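**Savari (1996 CD release): mission 3 timer and the lost convoy branch**

**vkhong**

Running the two-disc version in DOSBox, cycles fixed. In the third Dilstead mission the convoy jumps out before I can reach the second nav point. The briefing says the window is 45 seconds after the escorts engage. I get less than half of that. Losing the convoy puts me on the retreat branch every time, and I want the other one. Is this a patch issue or an emulation issue?

Bình

**Zeyu Su**

Emulation. The mission timer in Savari is tied to the frame counter, and the game has no frame cap outside cutscenes. On period hardware you got a frame rate in the teens with the capital ships on screen, so the window ran close to what the briefing says. Drop the cycles until the cockpit radar sweep takes 2 seconds per turn. That sweep uses the same counter, so it works as a gauge.

**loredana_g**

Lowering cycles also breaks the speech in the comm videos. Audio drops out on the left-hand display and the wingman order menu misses key presses. I would not recommend it as a general fix. There is a later executable (the one with the joystick throttle fix) that reads the system clock for mission timers. Install that and leave cycles alone.

**Zeyu Su**

The later executable reads the clock for the player's timers only. AI ships still move per frame. With high cycles the convoy reaches its jump point early regardless of what the timer says, and the mission script checks both conditions. Whichever comes first ends it. I have logged this on the Dilstead missions and on the Ondovent patrol.

**loredana_g**

My copy does not do that. The convoy holds at the jump point until the timer expires. I can sit next to it and watch it hold.

**vkhong**

I tried both tonight. The later executable alone gave me more time but not the full 45. Reducing cycles alone gave me the full window and, as Loredana said, bad audio. Current setup has the stick unplugged, keyboard only, to rule out calibration.

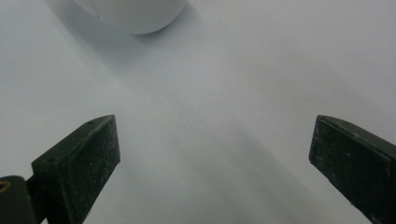 Manuela Carbone: you are both right, for different discs. The first pressing and the budget reissue have different mission scripts. The reissue script has a hold order on the convoy, the first pressing does not. Check the size of the mission archive on disc 2. If the file date is December, it is the reissue.

The later executable runs on either one, and that explains the different results in this thread.

**vkhong**

Mine is the first pressing, then. File date is October.

**Zeyu Su**

Consistent with my logs. All of them are from a first pressing.

**loredana_g**

Fine, mine is the reissue. I still think telling people to cut cycles is poor advice without mentioning the audio. You can bind the cycle keys and only slow down once the escorts engage - the comm traffic is finished by then.

**viola_m**

Can the reissue script be copied over? I have the first pressing too, and the Segers ambush has the same problem with nearly the same timing.

**Manuela Carbone**

Yes for missions, no for saves. Copy the archive to the install directory and start a new campaign. A save made under the old script crashes at the debriefing. Keep a backup of the original archive.

**viola_m**

Does it change the branch conditions for Ondovent?

**Manuela Carbone**

I have not compared that one.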